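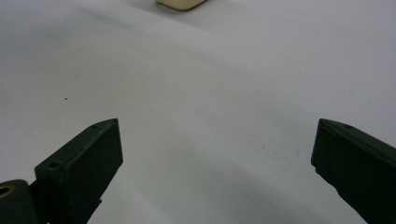 The Korkanent group at Kundley has completed the first round of example gathering for its tabletop handling study. A short account of the work follows in this thread. (1/8)

The round produced 913 recordings of a person picking up and setting down small objects with a hand-held gripper. Each recording pairs the view from the gripper with the position of its two fingers. (2/8)

Recording was led by Domnica Ursu and Jaanus Pärn. Participants were asked to work at their ordinary pace and to begin each attempt with the fingers open and the object some distance away. (3/8)

We use cookies to improve your experience. By continuing to browse, you agree to our cookie policy. Accept | Manage settings

Of the total, 364 recordings were made on a plain white surface. Pale objects on a pale ground are difficult for the current model, which often closes its grip too early. The group therefore gave this condition more time than first planned. (4/8)

Approaches are kept in full. Earlier sets were trimmed to the moment of grasping, and the model trained on them performed poorly whenever the object lay near the border of its view. (5/8)

Failed attempts are also kept and labeled as such. Jinfeng Guo has prepared written guidance for labelers on what counts as a failure, including dropped objects, second tries and grasps that shift the object before lifting it. The guidance runs to over 60 entries and will be shortened. (6/8)

Review is under way. Soledad Brannigan is checking 300 recordings by hand against the labels, and any disagreement is referred to a second reader. Recordings with a timing fault between video and finger position are set aside until the fault has been corrected. (7/8)

The second round opens in December with patterned tablecloths and dimmer lighting. Partners wishing to propose objects for inclusion may write to Sorin Cozma through the Kundley contact page. (8/8)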